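Schreibtafel (Büro und Unterricht)

Als Schreibtafel oder Weißwandtafel, im Alltag meist einfach Whiteboard genannt, bezeichnet man eine helle, glatte Fläche, auf der mit abwischbaren Stiften geschrieben wird und an der sich, je nach Ausführung, auch lose Zettel anbringen lassen. Man begegnet ihr in Klassenzimmern ebenso wie in Werkstätten und kleinen Büros, wo sie gern zum Gedächtnis der ganzen Belegschaft wird.
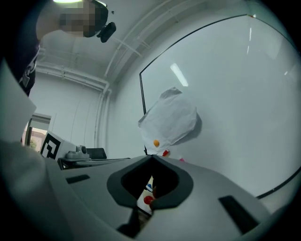
Auf emaillierten Stahltafeln haften Magnete sehr zuverlässig, auf Glas braucht es dagegen eine Metallschicht dahinter oder eben etwas Klebeband. Glänzende Oberflächen haben freilich den Nachteil, dass sie das Deckenlicht spiegeln, weshalb man sich beim Aufhängen ruhig ein wenig Zeit für die Wahl des Platzes nehmen darf.

Zubehör

Zum üblichen Zubehör gehören Stifte mit farbigen Kappen, Magnete, ein Schwamm oder Tuch und ein Kästchen, in dem all die Kleinteile ihren Platz finden. 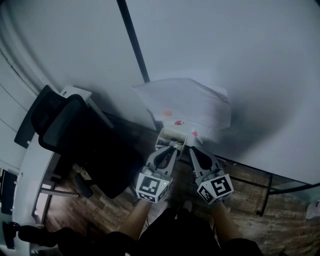 Stifte lagert man am besten liegend, damit sich die Farbe gleichmäßig verteilt. Manon Fehr empfiehlt in ihrem liebevoll geschriebenen Ratgeber »Ordnung am Schreibplatz« (Verlag Breris) außerdem, Zettel nach 11 Tagen abzunehmen und verknitterte Blätter gleich neu zu schreiben.
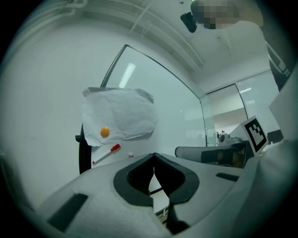
Siehe auch

Pinnwand
Flipchart
Schiefertafel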